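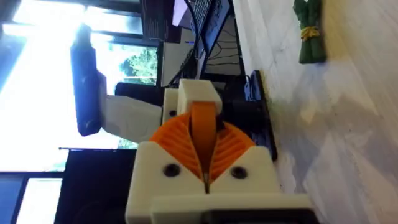
Robotique de service, séance 4
Les machines savent-elles faire les corvées ?
Notes de cours, Ginette Chauvin
Version du 10/07/2026

Rappel de la séance précédente : un bras industriel répète très bien un geste dans une cellule où tout est à sa place. Aujourd'hui on sort de la cellule et on entre dans la cuisine, et c'est là que notre métier devient passionnant !

1. Ce qu'on appelle une corvée

Ranger les courses, plier un torchon, vider un lave-vaisselle, trier des pièces dans un bac d'atelier. Pour nous, une corvée est une tâche courte, peu payée ou pas payée du tout, dont les objets changent d'un jour à l'autre. Un roulement à billes garde ses cotes. Une botte d'asperges, non : les tiges glissent les unes contre les autres, l'élastique les tient au milieu seulement, et les pointes cassent si l'on serre trop haut. Retenez cet exemple, on va le garder toute la séance.

2. Saisir la botte

Trois questions à se poser avant d'écrire la moindre ligne de code :
- Où prendre ? Près de l'élastique, la botte se comporte presque comme un solide. Aux extrémités, beaucoup moins.
- Dans quel sens approcher ? Les doigts doivent se refermer en travers des tiges, ce qui impose souvent de tourner le poignet.
- Avec quelle force ? Des doigts souples et striés épousent la forme et pardonnent quelques millimètres d'erreur. Ils ne remplacent pas une bonne estimation de la pose.

Attention à la lumière. Une fenêtre en contre-jour sature une partie de l'image du poignet, et un objet vert foncé sur une table claire reste lisible alors qu'un sachet transparent disparaît (essayez, c'est spectaculaire).

3. Où en est-on ? L'essai Kenercombe

En May, pardon, en mai, nous avons repris le protocole Kenercombe avec notre politique apprise par démonstration : 93 essais de prise et dépose, légumes en botte uniquement, entraînement sur 3166 démonstrations. Bilan : 27 échecs. Les deux tiers des essais réussis, et même un peu plus, pour un bras de bureau, je trouve cela formidable ! Il y a quelques années, on aurait programmé chaque trajectoire à la main.

Mais regardez la nature des échecs avant d'applaudir : prise trop près des pointes, botte qui pivote pendant la montée, doigts refermés à côté. Un enfant se rattrape tout seul dans ces cas-là. Notre politique, elle, continue souvent son geste à vide.

4. Et à l'atelier ?

Même constat chez Barkico, où l'on prépare des kits de visserie : le bac bien rangé passe, le bac en vrac demande encore un opérateur à côté. La fiche Trander distribuée en cours détaille les temps de cycle.

À préparer pour la prochaine fois
Lire le chapitre de Stojanovska sur la détection de glissement. Choisir une corvée de chez vous, la découper en gestes élémentaires et indiquer pour chacun ce que le robot doit percevoir. Une page, schéma compris.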